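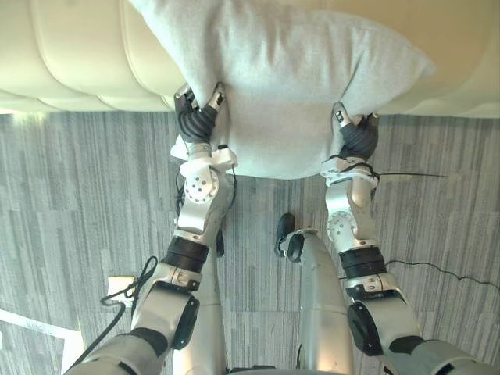
Grip release fault on the Sandance cell: speaker notes
Lempi Saarinen, May 21, 2020

1. Opening (2 min)
Say what the talk covers: one fault, how it was found, what was changed. Leave the general introduction to Illia Symonenko, who speaks before me.
Task set: lift, move and put down soft household items on and beside low seating. Two arms, multi-fingered hands.
The fault: one hand opens on command, the other stays closed and reports itself open. The arm controller believes the report and begins to withdraw.

2. Why soft items hide it
With a rigid object, a hand that fails to open shows up at once as force at the wrist. Cloth gives no such signal until the slack is used up. Point to the towel, held at both ends: with one hand stuck, the arms can separate some way before either wrist sensor reads anything unusual.
Pause here. People usually ask about the force threshold. Answer: it was set for rigid parts and carried over in January without review.
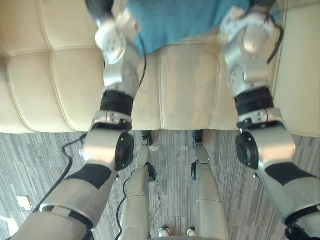 3. What the logs showed
386 release commands reviewed. 47 had a finger position that disagreed with the motor position after the command. In two of those the arm pulled hard enough to trip the shoulder limit.
The stop worked both times. No injury. One torn seam on a pillow cover.
Do not call these "drops". The item was retained, and the incident form had no box for that.

4. Cause
The hand firmware from Thampi reports "open" when the motor reaches its target. The finger is driven through a tendon. If the tendon slips on its pulley, the motor arrives and the finger does not.
Knitwear makes it worse. Loops catch at the edge of the fingertip housing and hold the finger in. Slide: wrist view, dark knit over three fingers, black pads below the fabric.
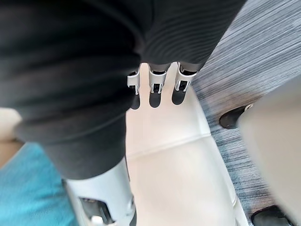

Photo: Sendby project, wrist camera

5. Changes made
Release now needs agreement between motor and finger sensors, held for 30 ms.
Withdrawal starts at low speed and stops on any rise in wrist force.
Tendon tension is checked at the start of each shift and written in the Dadow log.
The incident form has a new entry: "item retained after release".

6. Still open
Finger sensors drift as they warm up. We do not yet have a limit we trust.
Illia's test with the sensor cable unplugged has not been repeated on the left hand.
Questions. If asked for the raw logs, take a name and address and reply after the session.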